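**Ticket 1304 — Product photos rejected on upload, Leka shop**

Status: waiting on Benen support
Opened: Mon 27 April

Photos added through the Benen uploader fail at the last step. The progress bar gets to the end, then the listing shows "file could not be processed." There are 61 photos in the batch and 27 of them fail. The rest go through and show up in the listing as normal.

Tried so far:

- Logged out and back in. No change.
- Different browser, same 27 files fail.
- Cleared the uploader queue and sent the files one at a time. Same result.
- Renamed one failing file to plain letters. Still fails.

One of the failing files is attached at reduced size. The small copy uploads fine — the original does not. 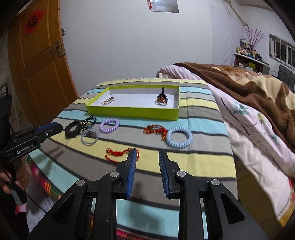
*Attachment 1: jewelry in the green box, striped cloth. Reduced copy.*

Checked the file sizes next. Every failing photo is over 5 MB and every good one is under it. The Benen help page gives a much higher limit, so either the page is out of date or something in between is cutting the files off.

The shop's traffic goes through Wendus, which has its own upload limit. It was set to 5 MB. Raised it, saved, and retried three of the failing files. All three went through.

Retried the full set an hour later and the limit was back at 5 MB. The Wendus log shows the setting being overwritten by the Ferkau sync, which reloads an old saved profile every hour.

Workaround: pause the Ferkau sync before a large upload and turn it back on afterward. All 27 photos are now in the listing.

Still open:

- Update the saved profile in Ferkau. Needs admin access, requested.
- Ask Benen for an error message that mentions file size.

Leave this ticket open until the profile is changed. Next check is the first week of May.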